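Written rules for recording with hand-held grippers in other people's homes: how much is enough?

Posted in Robotics and Automation > Standards, Safety and Good Practice
Tags: demonstrations, home recording, protocols, hand-held grippers

laundryphysics
Member, 31 posts

I've been handed the job of writing the rules for our home recording crews. I got it by asking, in a meeting, whether we had any. Learn from me.

We do household tasks with a pair of hand-held grippers per operator, mostly cloth: beds, towels, shirts, and the fitted sheet, an object that has set automation back by decades and me personally by several weekends. The target is 2,000 accepted demonstrations by the end of August. Crews are two people, one operating and one logging. The homes belong to people who signed up and get paid per visit.

What we have at the moment is a document inherited from a project called Groen. It runs to 24 pages. Four of those are about a floor-mounted arm we don't own, and page nine tells me to establish a fenced perimeter. I would like to see the homeowner's face when I establish a fenced perimeter around the guest bed.

So, for people who do this for a living:

What rules do you keep on paper, and what do you leave to training? Does any of the industrial robot safety material carry over when there is no robot in the house and a human is holding the tool? And what do you do about bad takes? Half my crew deletes them and the other half keeps everything, including eleven minutes of someone looking for a pillowcase.

I need something a new operator will read to the end. I timed one with the current version. She got to the fence.

Koen Dierckx
Member, 640 posts
Marked as most helpful

I went through the same thing at Starnent, with a longer document and a worse fence.

Take the safety material first. The industrial arm standards are written for a machine that moves under its own power near people. A person squeezing a trigger isn't that, and copying the clauses across gives you a sheet that looks serious and covers none of your real problems. What does carry over is the method: walk through the task, list the ways somebody could get hurt or something could get broken, decide what you'll do about each one, and write the date on it. For our crews the list came out embarrassingly domestic. Tripping on a rug while staring at your own gripper tips. Fingers in the linkage when freeing a snagged hem. Sore wrists by mid-afternoon. A lamp, twice. It was the same lamp.

If your data ends up driving an actual robot, the people running that robot need the proper assessment. Yours doesn't replace theirs and theirs doesn't replace yours.

As for what goes on paper, ours is two sides of one sheet. Before the visit:

Signed consent from every adult who lives there, including the one who says he'll be out. He won't be out.
A separate line on the form for visitors and for crew members who may appear in the recording, saying what happens to their faces and voices.
Mail, prescriptions, family photos and screens put away by the household, with a crew member checking afterward.
Rooms agreed by name. "The bedroom" is not a name in a house with three of them.

At the start of each task:

Both grippers opened and closed fully five times, screws looked at, tips wiped.
Clocks matched between left and right.
Starting state of the cloth written down in one of our four words (flat, folded, bunched, hanging). We had free text for a while. One operator wrote "sullen."

During a take:

Only the gripper tips touch the cloth. If a hand touches it, finish the motion and flag the take.
Grab where you'd grab if the gripper were all you had. People cheat here without noticing, because hands are clever and want to help.
No talking to the operator except "stop." Stop means stop, and anyone in the room can say it, including the homeowner's nine-year-old.
Twenty minutes on, five off. Wrists don't send a warning email.

Everything else lives in training. How fast to move, how to shake out a duvet cover, what a good corner grasp feels like: you can't write those down in a form anyone will follow, and a new operator picks them up in an afternoon next to a decent one.

Now bad takes. Never delete in the field, with one exception I'll get to. Deleting in the field means the person who fumbled decides whether the fumble was interesting, and at 4:30 p.m. nothing is interesting. Keep it, flag it, give a reason code, let someone who wasn't there review it. On our last bed-making set we recorded 2,208 takes to get 2,000 accepted, and the rejects got used more than I expected. The people training the model asked for dropped corners specifically. We had a crate of them.

The exception is privacy. If something gets recorded that the household didn't agree to, it goes that day, the log says a take was removed and by whom, and the log doesn't say what was in it. Write that rule in bigger type than the others.

The pillowcase search is a different thing. Your operator should have ended the take. Put a limit on it; ours is thirty seconds without touching the cloth.

beigecarpet
New member, 2 posts

just use the Jukemitz template, everyone does. it has a checklist. we never had any problems

laundryphysics
Member, 31 posts

Thanks, beigecarpet. I found the Jukemitz template. It has a checklist and the first item on it is "Complete checklist."

Koen, very useful, and I've stolen "stop means stop, including the nine-year-old" word for word. One follow-up: do you let operators straighten the cloth by hand between takes? Mine all do and it bothers me. Every one of my towels starts life looking like it's been to a hotel school.

orla_of_calibration
Member, 212 posts

Jumping in on the reset question, as I reviewed takes at Calgate for two years and have opinions about towels.

Hand resets are fine. Tidy resets are the trouble. A person left alone with a cloth will put it back in the same place, the same way up, with the nicest corner facing them, and after a few hundred of those you own a very thorough record of one towel in one mood. Make the logger do the reset, and have the logger drop it from waist height and walk away. If they adjust it afterward, they buy the coffee. We never wrote the coffee part down, and it was the only rule with full compliance.

A few things I'd add to Koen's sheet.

Left and right need their own wear log. The two grippers don't age together, since most people lead with one hand, and a slack trigger on one side shows up in the data long before the operator complains.

Decide what counts as success before the first visit and put it in a sentence. "Sheet covers all four corners" is a rule. "Bed looks nice" is a marriage.

Ask the household which light switches they mind you touching and leave the rest alone. Then write down whether the lights were on, because you will be asked. The same goes for curtains.

Change the order of tasks between homes. Ours always did beds last, and the bed takes were all slow and faintly resentful.

And let the cloth be awkward. New operators want to flatten the whole thing before they lift, as it feels responsible, and then nothing in the set teaches a lift from a heap. I tell them to get hold of a corner, bring it up, and let the rest hang however it wants to hang.

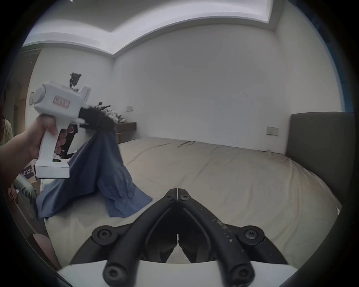 Once they've done a dozen like that they stop apologizing to the cloth and the second gripper starts coming in sooner, so I hold the first dozen from any new operator as practice and don't count them toward the total. Put that in your budget now. With a target of 2,000 and a big crew it adds up, and whoever wrote your deadline hasn't thought about it.

As for the fence, I'd keep page nine. Frame it and hang it over the charging station.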